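The Practice Room at Matar

Meenakshi Lodhi had been tying knots for nineteen years when the hospital at Matar put the robot on the schedule. The letter from Drurkgate said the closing work would go over "in stages." She read it in the locker room and folded it into her shoe.

The first stage was the practice room. Every morning before the cases started she sat at the screen and watched the arms sew a pad of tissue. Her job was to press the green key if the knot was good and the red key if it wasn't. Dinesh Sandhu, who had been sent over by Drurkgate with two suitcases and a cold, kept the log.

"You can talk to me while it's running," he said.

"What would I say?"

"What you're thinking."

She thought the left arm was slow. She thought it pulled thread the way her cousin pulled weeds. She said the second one out loud and he typed it in.

By October they had reached knot 2881. Devendra Khurana, who used to assist her, had moved to the supply floor, where he opened boxes and scanned them. He got 16 more dollars a shift and went home on time. He still came up at lunch and stood behind her chair with his sandwich.

"Does it get tired?" he asked.

"No."

"Do you?"

"My hands don't," she said. It bothered her. She had started tying thread on the bedpost at night, six throws, cut, six throws, cut, until her husband asked her to do it in the kitchen.

The trainees didn't do that. Mohit Garg had come to Matar after the arms did, and he was quick with the keys. He had pressed them for 163 knots on his first day. One afternoon she handed him a needle holder and a length of black thread and asked him for a plain square knot. He managed it -- slowly, looking at his fingers the whole time.

"When would I need to?" he asked. He wasn't being rude. He wanted to know.

She didn't have an answer ready, so she told him to do it again.

The next morning she called him over to the screen and stopped the run partway through a knot.
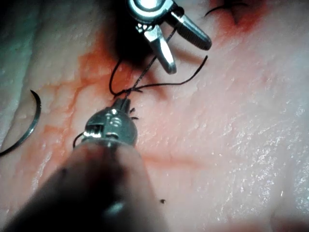 The stitch at Matar, stopped before the knot was finished.

"Which key?" she asked.

Mohit leaned in. He looked at the thread between the two instruments, and then at the older stitch near the top. "It isn't done yet."

"Guess."

"Green."

"Why?"

He opened his mouth and shut it. Dinesh had quit typing. Down the hall a cart went by with one bad wheel.

"I don't know," Mohit said. "It looks like the other green ones."

She got the needle holder out of the drawer and put it in his hand. Then she pulled a second chair up to the bench, and Dinesh asked if he should log the time as a stoppage.

"Log it as work," she said, and cut the thread.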